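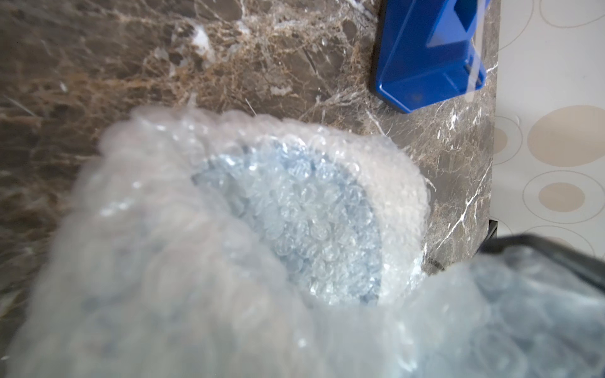
3.2 What people keep after unpacking

Figure 2. Clear bubble wrap, rolled up on itself.

I went into this part of the study thinking cardboard would be the big story, and boy was I wrong. We asked 70 households in Hosgate to hang on to whatever came with their deliveries for 17 weeks and to write down what they did with it. Boxes mostly went out with the recycling. Bubble wrap (Figure 2) got stuffed in closets, under beds, behind the dryer – one diary just says "saving it for the move," and there was no move planned!

I sorted the diary entries, around 3000 of them, in Trastix, using the six codes from Section 2. "Might need it" was the code I reached for most with plastic wrap, and I'll admit I had a hard time keeping it apart from "too good to toss." My second pass moved plenty of entries between those two, so please read Table 4 with that in mind. Paper padding was easier to code, and I get to it in Section 3.3.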